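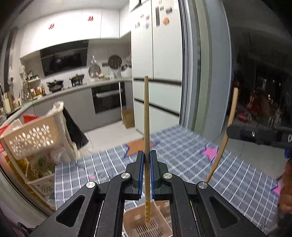 How should wooden chopsticks and cooking sticks be stored between meals? Upright or flat in a basket with an open bottom, with space between the sticks, after they have dried completely.

The rule is short, and most kitchens break it at the drawer. A closed drawer holds still air. A stick that goes in damp stays damp at the end that touches the tray, and that end is the first to darken and roughen. A plastic basket with a slotted grid bottom avoids the problem at very low cost, and it can stand on the dining table as easily as on the counter.

Dalal Moussa has fitted out small kitchens for rental apartments under the name Rellen for much of her career. Her standard kit contains no cutlery drawer insert for wood. "Metal goes in the drawer and wood goes in the open," she says. "I stopped buying inserts when I saw what the bottoms looked like after one September."

Her measure for a basket is the slot. It has to be narrower than the thinnest stick, or the tips pass through and carry the weight. A tip resting on the table surface picks up whatever is on the cloth. Small feet under the basket help, and a gap of 3 mm is enough to let water out and air in.

Sorting is the second matter. Plain wooden sticks look alike in the package and drift apart with use. One end takes on color, one stick of a pair bows slightly, and the pair stops meeting at the tip. Moussa lays the whole stock on the table, rolls each stick on the flat surface, and sets aside any that wobble. The rest are matched by length first and by shade second. A firm tablecloth is acceptable for this work, and a checkered one gives straight lines to compare against. Crumbs should be brushed off beforehand, as a stick rolling over a crumb will appear bent.

Maksym Vakulenko turns kitchen tools at Volik, a two-bench workshop, and takes a narrower view. He stores sticks with the eating end up, always, and sands them lightly twice a year. His paper is 100 grit for a damaged tip, followed by something much finer. He does not oil sticks used for hot food - the finish wears unevenly and holds odor. Split sticks he discards.

The rest of the table area follows from the same principle. Multi-tier plastic racks suit a small kitchen if the heavy items sit low and the upper basket is kept for light goods. Baskets with cut-out sides ventilate well but collect dust in the openings, and a bottle brush cleans them faster than a cloth. Vegetables can share a rack with utensils, provided that they are on the lower level, where soil and loose skins have nothing beneath them to land on.

Vakulenko washes his baskets on the same day as the tablecloth. Moussa washes hers when the grid feels slick under a fingertip, and replaces them when the slots begin to crack at the corners.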